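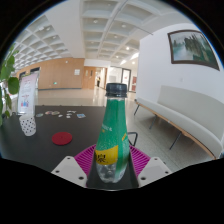

21 Dec 2018

Drinks and table stock, last check before the break.

Went through the bottles for the tasting table. The green-label one with the black screw cap stays in the set. Label covers neck, shoulder and most of the body, so the fill level can only be read at the clear bit under the cap or down at the base. For the level readings we should use something with a smaller label. Have put this on the list for Conneely with the January order.

Black table: matt top shows every ring and crumb. Wiped down with the blue cloths from the Bisley cabinet, second drawer. The spray left streaks, plain water was better. Please don't use the spray on it again.

Coasters: keep the dark red round one out, it is easy to find on the black. The cork ones from September have warped and went in the bin.

Cups: the white one with black dots is for the table only and shouldn't go back to the kitchen. Two others from the Hinodberg box have chipped rims, wrapped and thrown out. That leaves seven usable.

Small flat pieces at the back of the table still need sorting into a bag and labelling. Didn't get to it.

Paper napkins: one pack of 1,000 from Nalance, unopened, bottom shelf.

To do in the new year
- bag for the small pieces
- ask if the label text can be copied out in full for the stock sheet, Chinese characters included
- new coasters
- second tray for the bottles, the old one is too shallow

Cabinet locked, key on the usual hook.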